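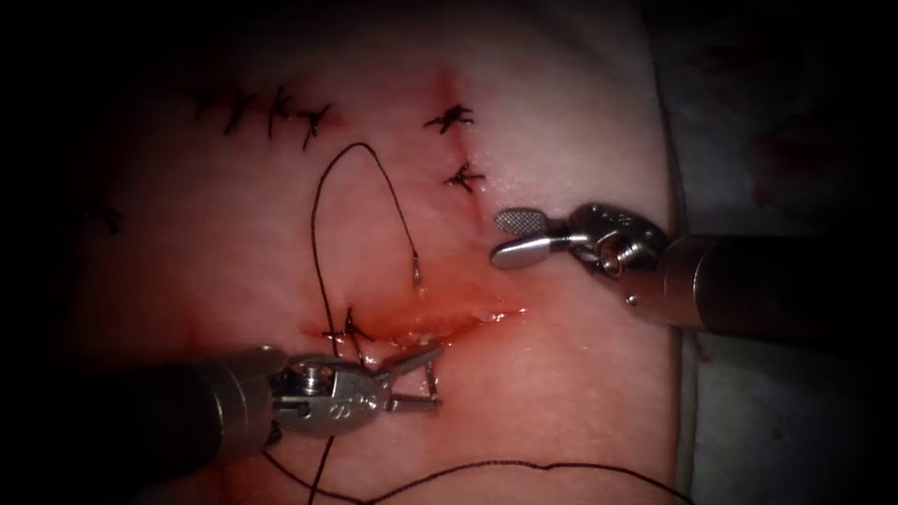

Every catalog that lands in the Wukomstead skills room promises a practice pad that feels "just like skin," and I have stopped believing it. Pads are getting better to look at, I'll give them that. A pale pad with a slight gloss, a short slit with a raw red-orange look along the cut and a curved needle waiting just over the lower lip is a long way from the pink kitchen sponge I learned on. But looking like a wound is the easy part. What I want to know before we spend money is what happens when you put a stitch in it, pull, and then do the same thing again a quarter inch over, and the catalogs go quiet right about there.

We have to reorder before the April intake, so Dennis Kimaro and I spent a good part of our winter break sewing up samples. The two candidates were the Stoveck pad, the one we have been buying for years, and the Ragnarsson, which costs more and arrives in a nicer box. I went in expecting to tell you the expensive one was a waste. My opinion is a little more mixed than that, though not by much.

Start with the claim printed on the Stoveck sleeve: good for 1000 stitches. I have asked the supplier twice what counts as a stitch for this purpose and have yet to get an answer. Is that a thousand passes of a fine needle by somebody with good hands, spread over the whole surface? Fine, maybe. Our learners do not sew like that. They go back into the same two inches in the middle because that's where the pad is flattest, they take bites too close to the edge, and they pull up on the thread. By the third session the edges of a Stoveck cut are ragged enough that a well placed stitch tears out and a badly placed one holds by luck. You can't teach from that. People go home thinking they did something wrong.

The Ragnarsson holds better, and I'll say so plainly. The top layer has some stretch and there's a mesh underneath that stops the thread from cheese-wiring through. My complaint is the opposite one. It holds too well. You can crank down on a knot until the edges pucker and roll inward and the pad will forgive you, and skin won't. Dennis disagrees with me here. He thinks beginners need a pad that survives them and can learn tension later. I think "later" is when they have already learned it wrong, but he has taught more evening groups than I have, so take that for what it's worth.

Then there is the wet question. Both companies now sell a red fluid to go with their pads, and both say it makes practice more realistic. It does change things. A film of it along the cut hides the edges, makes everything slippery and means you have to look harder for where the needle is coming out. I am in favor of that for people who can already put in a tidy row dry. For first-timers I think it's mostly theater. It also stains the pads, the towels and one of my cardigans. If you want to use it, use it on an old pad at the end of a session – and rinse the pad in cool water right after, with the slit held open, or the fluid dries inside and you get a crust.

Now the cost. The quote for a term's worth of Stoveck pads is $1079. The same number of Ragnarsson pads is $1782. The Ragnarsson salesperson told us the higher price "pays for itself" because the pads last longer. I'd like to see that written down by someone who isn't selling them. We had seven sample pads between the two brands, which is not enough to prove anything, and I won't pretend our sewing over the break was a proper test.

What we are going to do is split it. Stoveck for the first two weeks, when everyone is learning to load the needle and follow its curve and the pad is going to get wrecked whatever it cost. Ragnarsson after that, one to each pair, and they stay in the cabinet between sessions. Please lay them flat. Please don't stack them with instruments in between, and please don't write your initials on them in ballpoint, which sinks in and spreads.

A few of you have asked about the Trituvora repair gel that is supposed to close up old cuts so a pad can be used again. I tried it. It closed the top and left a hard ridge below, and the needle skidded off the ridge. I don't recommend it. Turn the pad over and cut the back instead.

If you have a strong feeling about any of this, the remaining sample pads and a box of curved needles are on the shelf by the sink. Put in a row of simple interrupted stitches on each brand, take them out, put them in again, and leave me a note saying which one you'd rather learn on. I would especially like to hear from anyone who thinks I'm wrong about the Ragnarsson. The order goes in at the end of January 2021.

– Solange Friesen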